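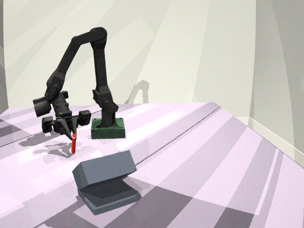 *Komar arm on the Mindine cell model, fingertips at the top of the peg, box lid open.*

# Komar Bench Arm: Grip Release Fault and Replacement Finger Kit

**Applies to:** Komar bench arms with serial numbers up to 1,748
**Status:** fix available, free for affected units
**Kit contents:** one finger set, one return spring, 3 screws, printed instructions

## What goes wrong

On affected arms the fingers can open for a moment when power to the wrist drops and comes back. The controller does not report this as a fault. The arm carries on with its program as if it still held the part.

Musyoka Rashidi at Asach first reported the problem in March. His cell moves upright pegs into a lidded box, and the arm let go of a peg on the way over. The peg rolled under the guard. The arm then finished its cycle with nothing in the fingers.

We repeated the fault in the Mindine model of the cell and then on our own bench. The cause is a weak return spring. It holds well enough with the wrist level but not when the upper arm points steeply down and the wrist power dips.

## Who should stop using the arm

Stop now if your arm carries glass, sharp parts, or anything hot. Stop also if people reach into the work area while the arm is powered.

Other users may keep running until the kit is fitted, with these limits:

- Set travel speed to 30 percent or lower.
- Keep the guard closed during the full cycle.
- Turn on **Check grip after lift** in the Mindine settings. It is off by default.
- Do not use the wrist power switch to pause a job. Use **Hold**.

The grip check catches an empty hand after the lift. It will not catch a part dropped later in the move.

## Fitting the kit

The work takes around 5 minutes with the arm parked. Switch off at the wall and lock the plug before you touch the fingers, as the old spring can snap them shut.

1. Remove the screws from the finger plate.
2. Lift out the old fingers and spring together.
3. Seat the new spring with the painted end toward the wrist.
4. Fit the new fingers and tighten the screws by hand, then a quarter turn more.
5. Run **Finger home** twice before loading a part.

If the second homing run stops early, the spring is in backward. Take it out and seat it again.

Grip offsets saved with the old fingers will be slightly off. Teach the pick point again for each part, including the height of the fingertips over it.

## Ordering

Kits ship from Lazăr, our parts store. Give the serial number from the plate and a delivery address. Intan Chin handles kit orders, and Bogdan Ostrowski answers questions about fitting.

Old springs should be cut in half and thrown away. Please do not keep them as spares.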